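Slow hands at the pegboard: a morning with the gripper testers of Posemville

By the time I find the right door in Posemville it is past nine on a Tuesday, and the engineer who runs gripper trials for Skosero is already talking as she pours the coffee. She has spent most of May comparing two sets of fingers, the Zilix and the older Ledesma, and she has plenty to say about both (she asked me to leave her name out, so that the team gets the credit).

"People want to hear about the arm," she says. "I love the arm! But the arm gets you to the pliers. The last inch belongs to the fingers, and that's where my whole spring went."

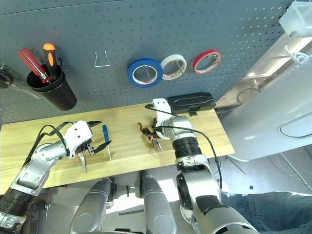

Why hand tools?

"They're awkward in such different ways," she says, warming up. "A screwdriver wants to roll. Pliers open up on you when you pick them up by the wrong part. And a roll of tape on a peg, well, you have to pull it straight toward you, and a robot with two arms has a hundred ways of pulling it a little bit sideways."
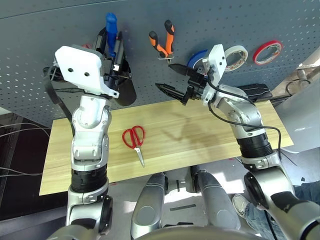 She keeps a log of every attempt, 282 at last count, and she reads me bits of it the way other people read out old postcards. One of the early entries just says "dropped, my fault." The Ledesma fingers, she tells me, are forgiving when the camera is off by a hair, and she is fond of them for it. The Zilix pair is narrower and gets into tighter places, but it asks for a better aim, and for the first 46 tries she was ready to mail it back.

What changed her mind?

"Slowing down," she says, and laughs. "I had the closing speed set for a demo."

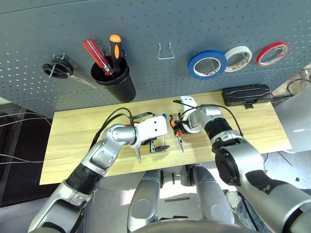
Grip force is the subject she could talk about until lunch, and very nearly does. Too little and the tool swings, too much and it twists as the fingers close. Pliers held with the jaws hanging down toward the wood are her favorite check, and orange handles are easy for the head camera to pick out against a pale tabletop. She would like to get through roughly 400 attempts before she recommends either set to anyone.

And the wrist camera? She was a skeptic there, she admits. The head view had always seemed enough to her, until she began going back over the close views of her failed grasps and saw how often one finger had touched well before the other.
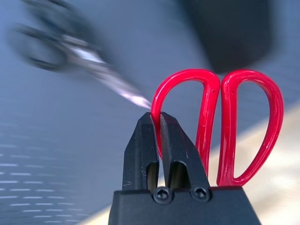 Red-handled scissors between the fingers, from the wrist camera.

"Scissors I would have left for last," she says. "My colleague wanted them in from the first week, and I grumbled, and now they're the test I trust most."

Next on her list is a softer pad for the fingertips, which she has been cutting by hand at her kitchen table in the evenings. She offers to show me the rejects, and we go off to find the box.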